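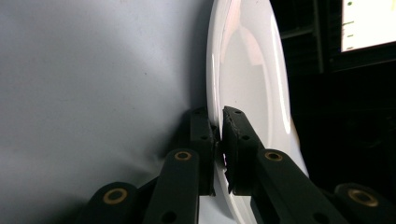

## Does a grasp label need both hands?

Since August I work on a small question inside the Flekano project. We teach a policy to move dishes, and we collect the demonstrations with hand-held grippers. For each moment when the fingers close, somebody must write a label: where the grasp is, at which angle, and if it is stable. It is slow work. My set has 1663 closings, and after the first 300 I began to look for a shortcut.

The shortcut is simple. I take the opening of the fingers over time and mark the point where it stops changing. If it stays the same for 10 frames, I call the grasp stable. For a plate this is a good case, as the rim is thin and stiff and the curve becomes flat very quickly. For a sponge it is a bad case, and I left the sponges out.

The difficulty came from the handovers. One gripper holds the rim, the other is open and waiting, and both signals are flat. My rule then says "stable" two times, although the second gripper holds nothing at all. I lost a whole Tuesday before I understood that the number was wrong and not the plot.

Now I add a condition: the final opening must be smaller than the starting one, and larger than zero. It removed most of the false labels. What stays is 24 cases where the fingers closed and slipped along the glaze without losing the plate. I do not know yet how to call them.
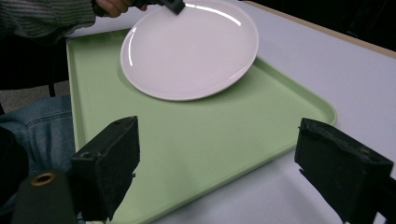
Kuipers wrote to me after the first draft that slipping should be its own class, and that a policy trained without it will squeeze too hard. Tarik disagrees and would throw the 24 away. I will train it both ways and show the curves at Kumevent, if the cluster is free before then.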